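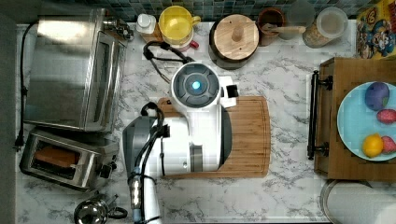 Ticket 539 — Kitchen tidy routine stops at the cutting board
Opened by: Judit Lakatos
Product: Durno task planner
Status: open, waiting for customer

I write again about the "clear the counter" job, because the answer I received in October did not solve it. The job should take each play food from the plate, put it on the cutting board, and then return it. The light blue plate is on the wooden tray with the black handles, with four pieces on it, and the bamboo board lies under the arm. With this layout the planner stops with code 502, "no free place found", before any piece is picked. The arm does not give an alarm. It only waits.

What I tried already:
Restarted the planner and the arm controller, in this order.
Raised the search limit from the default to 3,000. Same code, only later.
Changed the speed to the lowest. No difference.
Deleted the old kitchen map and made a new one.

Reply from Primo Farina, Durno support:
Thank you for the detailed report. Please check if the arm's own shadow falls on the board when the planner does its first look. In version 9 a dark area can be read as an object, and then the board counts as full. Move the arm to its park position, run "look" alone, and send me the log.
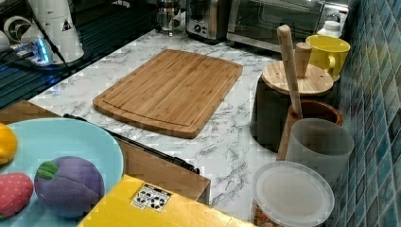 Reply from Judit Lakatos, March 6, 2023:
I did the look from park position. Now the board is found free and the planner goes to the next step, so you were right about this part. But the second problem stays — the strawberry is taken well and the eggplant is dropped in most of the runs. It is soft and the fingers close too high. I attach the log of both.

My manager, Darragh Rafferty, asks me if this system can put away real groceries before the summer. I would like to give him a correct answer. My own opinion is no. It can move one known thing to one known place, when I prepare the counter first, and this preparation takes me longer than to do the work by hand.

Reply from Primo Farina:
For the eggplant, please lower the grasp height by one step and keep the force as it is. I would also not promise groceries. Bags and wet packages are not supported in this version. I leave the ticket open until you confirm the grasp.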